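The Table Comes First

By Mekdes Birhane

When Abundio Manríquez was a boy, his mother did not allow any child to sit before the table was wiped. She wiped it in the direction of the wood, from one end to the other, and she never made circles. He told me this on the first morning of my visit to his workshop in Lodmont, while he was wiping a table himself in the same way. He is now the owner of the shop, and it has his name on the door, but he says the rule is still hers.

I came to Lodmont in June to learn how a plain tabletop is made. I had bought one the year before, for a price which my husband still mentions, and I wanted to understand what I paid for. I expected to hear much about legs and joints. Instead I heard for two days about grain.

Grain is the pattern of lines that the tree leaves in the wood. In pale woods such as maple and birch it is easy to miss. A customer enters the shop, sees a row of light tables and thinks they are all the same. Then Abundio asks this person to stand at the short end and look along the top toward the window. After a minute the lines begin to appear. Some go straight like the lines in a school notebook. Others bend, open like a fan, and close again.

"People choose dark wood because they see it quickly," Abundio said. "The pale wood needs some patience. But you will have breakfast on it for many years, so you have time."

Uriel Olvera chooses the material. He lays the sheets and boards on the floor and walks between them in his socks, and he does not like to be spoken to during this. For one tabletop he can look at 16 pieces and send back all of them. He is searching for what he calls the movement, a direction that the eye can follow from one corner to the other. A loop or an eye in the pattern is welcome if it lies away from the middle. In the middle, he says, it is always hidden by the fruit bowl.

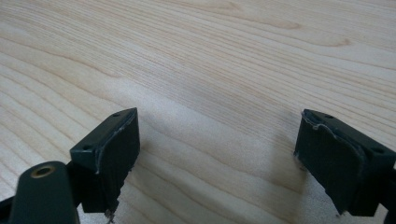 Pale grain sweeping across a wooden tabletop, with a tighter looped figure farther up.

The finish was the part where I had the most questions. My own table at home is shiny, and each glass leaves its mark for all the family to see. In Lodmont they prefer a matte surface with only a little softness of light in it. Rigoberto Hinojosa, who does the finishing, sands by hand at the end, with 400 paper, and after this he puts on the oil with a cotton cloth. He waits one night and does it again. He let me try on a spare piece. I pressed too strongly and he took the paper from me very politely.

A gloss finish, he explained, throws back the light of the window, and then you see the window and you do not see the wood. With the matte one, the color also stays closer to what it was in the beginning — a cream color, sometimes with a bit of pink in it. This pink divides the workshop. Rigoberto likes it. Uriel thinks it looks like a plaster for a cut finger. They have this discussion, I was told, for nine years.

Caring for such a table is simple. A damp cloth is enough for most days, wrung out well, and a dry one after it. Hot pans need a mat under them. Vinegar should be kept away, also the rough side of the sponge. Small scratches can be rubbed with fine paper and a drop of oil, always along the grain, and this is good to do two times in a year. If the table stands near a window, the lamp and the vase should be moved from time to time, or after some summers there will be a circle where each one was.

The tables are not cheap. The smallest costs 2,000 and the waiting time is long, and Abundio does not make it shorter for anyone. He accepts new orders from 19th September.

On my last afternoon we had coffee at the table that nobody may buy, the first one he made. It has a burn from an iron and a place where a child wrote with a fork. He put his cup down next to the fork marks, on the bare wood, and then he saw me looking and went to find a saucer.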